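Chapter 11
Two Arms on a Table

Most home robot projects begin with a video of someone else's machine doing something well. Be suspicious of it. A clip of one good grab says little about the grabs before it, and a parts list says even less about the evenings spent chasing a bad cable.

This chapter follows a two-arm build in the shared workshop at Faltbridge, where Inês Barros and Fiifi Fiadzo set themselves a plain job: take a packet out of a basket and put it on the table. Their log for January lists 121 attempts. We will look at how they scored them, and argue that "success" was defined too kindly — a packet dropped near the right spot still counted. 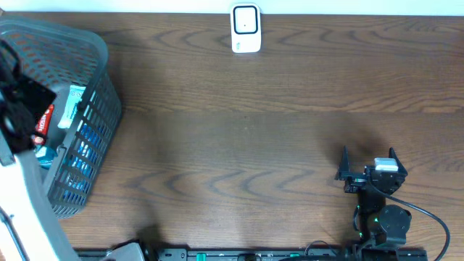 Figure 11.1 Basket of packets at left, with the right gripper's fingers open over the table.

Before reading on, write down what you would accept as a finished job. Keep the note. Section 11.2 asks you to score the first 14 attempts against it.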